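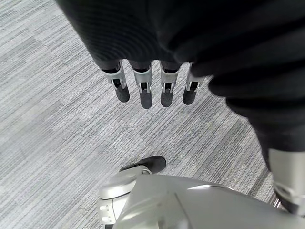
The view from the wrist: four fingers, a foot, and a lot of gray carpet.

I have a soft spot for the dull parts of a recording. When we gather examples at Gendport, everyone wants to keep the grasps, and I understand that, because a good grasp is a lovely thing to watch. But last November I went through 100 of our runs with Rosalie Kaufmann, and in 41 of them the first stretch, with the hand just hanging there holding nothing, had been trimmed away to save space.

I wish we'd left it in! A learning system has to find out what waiting looks like too, and what its own foot looks like from up there, so it doesn't take it for something to pick up. Rosalie thinks I'm being sentimental and that 2 seconds of carpet is plenty (we've gone back and forth on this over more coffee than I'd like to admit). I'd keep 3 at the very least, and more if the disk allows.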